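Culeo Snack Room, Brisdale
Workshop notebook, shared copy
September 2022

Entry: restocking and sorting of the snack supply

Purpose

The snack supply in the shared room had become difficult to use. Items were being placed in whatever space was free, older packets had moved to the back of the shelf, and several colleagues had asked whether a list could be kept. This entry records how the supply was sorted, what was decided about storage, and what remains to be settled. It replaces the short note made in May, which dealt only with the biscuit tins.

The work was carried out by the writer and Shaohua Xia over one afternoon. Shaohua read the Chinese labels and is the person to ask where a flavour or an ingredient is in doubt.

Method

The shelf and both drawers were emptied onto the long table. Each item was checked for a date, an intact seal and a readable label. Anything opened and not clipped shut was discarded. Items with a date already passed were put in a separate bag and weighed before disposal, so that the amount could be entered in the waste record. The bag came to 200 grams, mostly crackers.

The shelf was wiped with warm water and a little dish soap, then dried with a clean cloth. The drawer liners were lifted and washed in the sink. One liner had split along a fold and was not put back. A replacement has been requested from Holden, who supply the other kitchen goods.

Sorting was first attempted by brand. This was abandoned early, as a number of packets carry more than one name on the front and colleagues do not look for snacks in that way. Sorting by colour was suggested and was not tried. The scheme adopted is by type, as follows.

Dry and savoury: crackers, rice crisps, seaweed and nuts. To be kept on the upper shelf, away from the kettle. Nuts are to stay in their own lidded tub at all times, and the scoop is to be returned to the hook and not left in the tub.

Sweet and wrapped: candy, wafers and small cakes. To be kept in the wide drawer. Individually wrapped pieces may be loose, but the outer bag should be retained until the last piece is gone, as the ingredient list is often printed only there. Two bags had already been thrown out before sorting began and their contents could not be identified with confidence. Those pieces were removed.

Soft and liquid: jelly drinks, fruit cups and small cartons. To be kept in the lower drawer, in a single layer. These are the items most easily damaged by weight placed on top of them. A leaking pouch was responsible for the sticky patch reported in May, and the cleaning took the better part of a morning.

Observations on packaging

Pouches with a spout do not stand up reliably once they have been handled, and they slide when stacked with shiny packets. Laying them flat with all the spouts facing the same way used the drawer space better than standing them in a cup, which had been the earlier practice. The caps should be checked by touch when a pouch is put away. A cap that turns freely is to be treated as opened.

Mixed piles are the main cause of crushed items. Larger pouches were being dropped on top of small packets, and the small packets then went unnoticed until the drawer was next cleared. It was agreed that nothing is to be left in a pile on the table at the end of the day.

Labels

Not every member of the group reads Chinese, and it was noted that colleagues had been avoiding perfectly good items for want of a translation. The following wording was taken down for the peach jelly drink and will be copied onto a card for the drawer:

吸果冻: drinkable jelly
水蜜桃味: honey peach flavour
真的有果汁哟!: there really is fruit juice in it
添加椰果粒: coconut jelly pieces added

The last line is of practical importance. One colleague does not eat coconut in any form and had assumed from the fruit on the front that the drink was peach alone. The card will carry the coconut note in larger lettering.

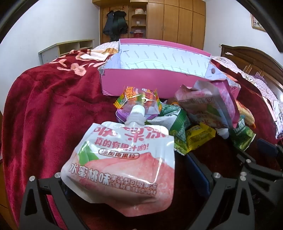 Storage limits

The lower drawer is rated by the cabinet maker for a modest load and began to catch on its runner when filled. A limit of 60 items has been set for that drawer. Cartons count toward the limit in the same way as pouches. The upper shelf has no fixed limit, but packets must not project past the front lip.

Purchases are to be made once in a period and not as individual shelves run low. A float of up to 2000 yen had been suggested by the visiting group for items they bring in from abroad. No decision was reached, and the matter has been passed to Lei, who keeps the account for the room.

Instructions to colleagues

1. Place new items behind existing ones of the same type.

2. Write the date of opening on any packet that is not finished at once, and close it with a clip from the jar.

3. Put spouted pouches away flat and check the cap.

4. Enter discarded items on the sheet inside the cupboard door. Weight is preferred; a short description is acceptable when the scale is in use elsewhere.

5. Do not remove the label cards from the drawers. If a card is wrong or has become hard to read, make a note on it in pencil and leave it in place.

Outstanding

Replacement drawer liner, requested from Holden.

Cards for the remaining Chinese labels. Shaohua has offered to complete these, and asks that empty packaging be rinsed and kept in the tray by the sink until the wording has been copied.

Runner on the lower drawer to be looked at before the next purchase. It was eased with a little wax and now closes fully, though it still drags on the left side when pulled quickly.

Decision on the float, with Lei.

The shelf and drawers are to be checked again in 3 weeks and the result entered on the following page.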